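Pirnier adds offline work order sync to its maintenance app

Pirnier has released an update to its maintenance management software that lets technicians open, edit and close work orders without a network connection. The feature is part of the July release and is available to all accounts on the Standard plan and above. Accounts on the free plan keep the current behavior, in which a work order can be read offline but not changed.

Until now, the mobile app kept a read-only copy of any work order opened in the current session. Notes, meter readings and part usage could only be entered with a live connection. Sites with basements, pump houses or thick-walled plant rooms had asked for a local write mode in each of the last two customer surveys, according to the release notes.

The new version stores up to 200 work orders on the device, along with their checklists and asset history. Attachments are handled separately. By default the app downloads only files smaller than 50 MB, and an administrator can lower that limit per site. Manuals and drawings above the limit show up as a title and a file size until the device is back online.

Changes made offline go into a queue and are sent in the order they were entered. If the connection drops during a sync, the queue picks up at the last confirmed entry. A counter in the top bar shows how many entries are waiting, and tapping it opens the full list with the time of each change - device time, with the server time added after the sync.
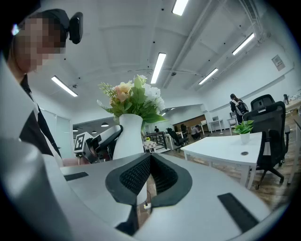

What happens if two technicians change the same work order while both are offline?

The server compares the two versions field by field. Changes to different fields are merged. When both technicians have changed the same field, the first version to reach the server is kept and the second is stored as a pending conflict, which a supervisor can accept or discard from the web console. Part usage is the exception: both entries are added to the stock record, and the work order is flagged for review if the total goes below zero on hand.

Pending conflicts stay open for 7 days. After that the kept version becomes final and the other is moved to the audit log, where it can still be read and exported. The period cannot be changed in this release.

The update was tested at two customers before general release. Grosier, which runs cold storage buildings, used it on its refrigeration rounds. Plekholm, a maker of packaging machinery, used it for lubrication routes and monthly safety checks. Between them the two companies had 310 devices in the test. Two faults were found and fixed during that time: a duplicate timestamp when a device crossed a time zone, and a checklist that reopened after closing if its template had been edited in the meantime.

Integrations are affected in one respect. Webhooks now fire when a change reaches the server, so a work order closed offline in the morning may trigger its notification in the afternoon. The payload carries a new field with the original device time. Connectors that calculate response time or downtime should read this field in place of the event time. The connector for Mösli, the parts purchasing system, has already been updated and needs no action. Custom connectors built on the older version of the interface will keep working but will not receive the new field.

Administrators have to turn on offline editing for each site, under Site Settings, Mobile, Local Storage. Devices need to be signed in once with a connection after the setting is changed. Stored data is encrypted on the device and is removed at sign-out - any entries still in the queue must be sent or discarded first.

Scheduled work orders are still generated on the server only. A device that stays offline past the start of a new schedule period will not show the new tasks until the next sync. Pirnier lists local scheduling as under review and has not given a release date.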